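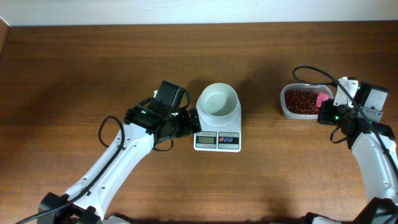 Weighing beans at Statstead: two arms, a kitchen scale, a bowl and a pink scoop.

About Statstead

Statstead records demonstrations for robots. A person drives a pair of robot arms through a job, start to finish, and we save what the cameras saw and how the joints moved. Our clients use those recordings to train their own robots. We also run short courses for people who want to learn to do the driving themselves.

We work out of one building in Prornard, on the ground floor, with the recording stations at the back and the classroom at the front. The company began as a repair shop for small servo motors. People kept bringing in arms that had been worn out by bad driving, and after a while we were spending more time showing customers how to move an arm than we were fixing them. The repair bench is still here. Most of what crosses it now belongs to us.

What we do

Most of our work is tabletop work with two arms. Scooping, pouring, weighing, folding, sorting, opening and closing containers, putting things back where they came from. Clients send us a task sheet and, if the task needs it, their own objects. We set up the table, work out how the job should be done, and record it as many times as the order calls for. A standard order is 1,000 demonstrations of one task. Smaller orders are fine and we do a lot of them.

There are two ways we show a robot a task. The first is remote control. The operator holds a pair of small lead arms and the working arms copy the motion. The operator can sit beside the table or in the next room with only the camera views to go by. We prefer the second arrangement for training data, as the operator then has to work from the same views the robot will have.

The other way is by hand. The motors are set to go slack, and the operator takes hold of the arm and moves it through the task directly. It is slower and it puts the operator's hands in the camera view, so we use it mainly for working out a grip or an approach angle before recording starts. Beginners in our classes also start this way. You feel where a joint runs out of travel much sooner when you are holding it.

Weighing and portioning

Dry goods are the task we are asked for most often. Beans, rice, lentils and coarse salt all go through the same basic routine: pick up the scoop, fill it, carry it over, tip it into a bowl or cup on the scale, and stop at the target weight. A person does this without thinking about it. Through a pair of grippers it takes some practice. Too much tilt and the whole scoop goes in at once. If a finger rests on the edge of the weighing platform, the reading is wrong and the take is thrown out.

We ask operators to slow down over the last few grams and tap the scoop. If they go over, they take some out again and keep recording. Those corrections stay in the set unless the client asks us to remove them. Spills are handled the same way. A take where beans land on the table and get picked up is marked as a recovery and kept in its own folder.

Our longest dry goods order so far came to 2,311 accepted takes, with the scale and the container moved between takes according to a placement sheet. It was also the order that made us change our gripper fingers, and we now keep 2 spare sets at every station. 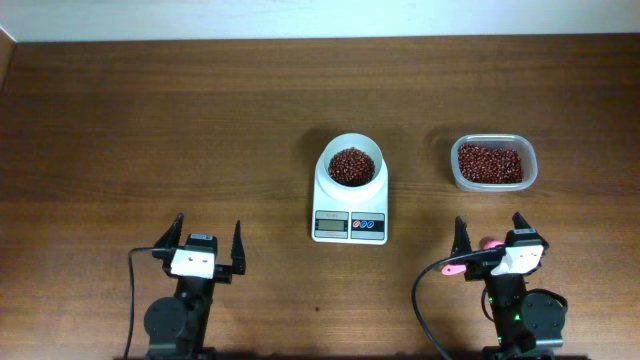
One client wrote to us after that order to say that the plain takes had been useful but the recoveries had been more so. Their robot had learned to scoop well enough from an earlier set they had recorded in-house, the message went on, and then had no idea what to do once it overshot the weight. They asked for a second batch with nothing but overshoots. We recorded it the next month.

How a recording day runs

Stations open at 8:30 in the morning. The operator checks the joint zeros, the cable runs and the camera angles, and records a short test take that gets looked at before anything else is done. Sessions are kept to 59 minutes, then the operator takes a break or switches to reviewing. Tired driving shows up clearly in the data: the motions get jerky and the grips get tighter than they need to be.

Every take is watched by someone other than the operator who recorded it. The reviewer marks it accepted, recovery or rejected, and writes a short note for anything in the last group. Clients get the notes along with the files.

We use our own recording software, called Zusovau. It lines up the camera video with the joint positions and the gripper readings, and it shows the reviewer all of them together. It is a plain program and it does little else. Clients who want files in another format can have them converted at no charge.

Courses

The Thongsuk course is our basic operator course, named after the street we are on. It covers lead arms, hand guiding, camera placement, reviewing and simple repairs. No background in robotics is needed. Students spend the first morning moving slack arms by hand and are on remote control by the afternoon. Weighing comes near the end and is usually the part that people ask to repeat.

Courses run in April and October. Classes are kept small enough that each student has a station. Companies can book a private course and bring their own task.

Visiting and getting in touch

Visits are welcome by appointment, and afternoons are best. If you are planning an order, please send us a list of the objects, a few sentences on what counts as done, and what you would like us to do with mistakes. We will record a handful of trial takes and send them to you with a price. Parking is behind the building. The entrance is on the Thongsuk side.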